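Notice to Residents of Dorkby
A short story

The Office of Lettings writes with regard to the property known as Bedent, number 183, and to the conduct of its tenant, Mr Luuk Hermans.

Under clause 4 of the agreement, the tenant undertook to keep the windows closed between dusk and morning. On Sunday the night warden, Van Rooij, noted that the window of the upper room stood open. He knocked twice. Mr Hermans came down in his coat and stated that he was waiting for his sister.

The Office holds no record of a sister. Mr Hermans was asked to supply one in writing, and returned two pages concerning a girl who could whistle through her teeth and had gone out over the sill one October to look at the sea. The pages were stamped and placed with the correspondence on drains.

A second visit was made. Van Rooij was instructed to close the window and obtain a signature. He remained upstairs until four in the morning, and his report consists of the words "wind from the west, mild".

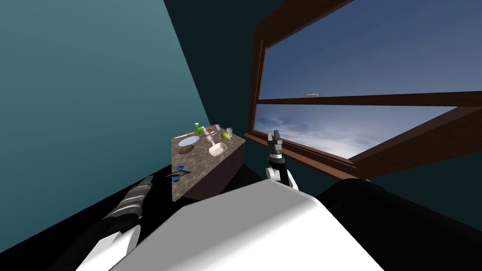

The window at Bedent, under a blue sky.

The Office has since reviewed clause 4 and finds that its purpose cannot be established. The clerk who drafted it has retired to Grokis and does not answer letters.

Residents are therefore advised that the clause is suspended at number 183 until further notice. Any person hearing whistling from the direction of the water is asked to inform Mr Hermans directly, at whatever hour.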